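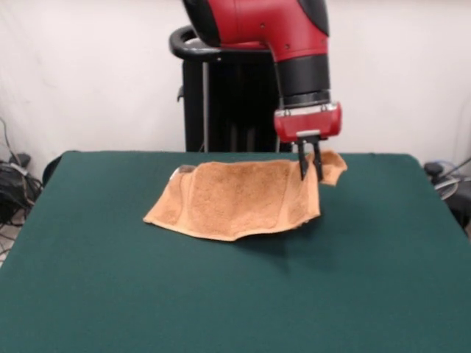 ## Progress report, towel folding cell, Merard site

28 December 2024

This covers the period since the last payment. The short version is that the cell folds towels, it doesn't fold them reliably, and one fault worries me enough that I'm asking to hold the January milestone.

### The fault

On seven occasions the gripper failed to let go of a towel corner after the release command. The controller logged each release as complete. The arm then moved off to its next waypoint with the cloth still between the fingers and dragged the whole towel across the felt. In two of those cases the arm kept pulling until we hit the stop button by hand.

Nothing was damaged and no one was hurt. I don't take much comfort from that. A towel is soft and light, and the program believed its fingers were open when they weren't. The planned next step is to have a person loading towels from the other side of the table.

### What Kurkard says

Kurkard, who supplied the gripper, puts it down to terry loops catching on the fingertips. They have offered smoother tips. I think that explains part of it. Loops may well snag, but a snag doesn't tell the controller that the fingers have opened. In three of the logs the finger position hardly changes at all after the command. I sent them those logs and have had an acknowledgment and no answer.

Their suggested workaround is to send the release command twice. We tried it. The fault came back the same afternoon, and I've taken the change out again, as it only makes the logs harder to read.

### Folding results

The Wano software was sold to us as able to recover from a bad first fold. So far I haven't seen it do so on thick cloth. When the back edge rolls over on itself, the planner treats the roll as the true edge and picks from there, and every later fold is off. Thin cotton does better. I would not quote any success rate from this period outside the project, because runs with a stuck release were restarted and were not all counted the same way.

### Changes made

- Arm speed is reduced after every release.
- The program now checks finger position before the arm moves, and halts if it hasn't changed.
- Hand loading is suspended. Towels go down only with the arm powered off.

The halt has triggered once since it went in. It has not been tested against a deliberately jammed finger.

### Request

Please move the January milestone back by nine working days and keep the Halász demonstration off the calendar until the jam test is done. No extra money is needed for this. If Kurkard's new tips arrive first we will fit them, but I'd ask that fitting them not be accepted as closing the fault.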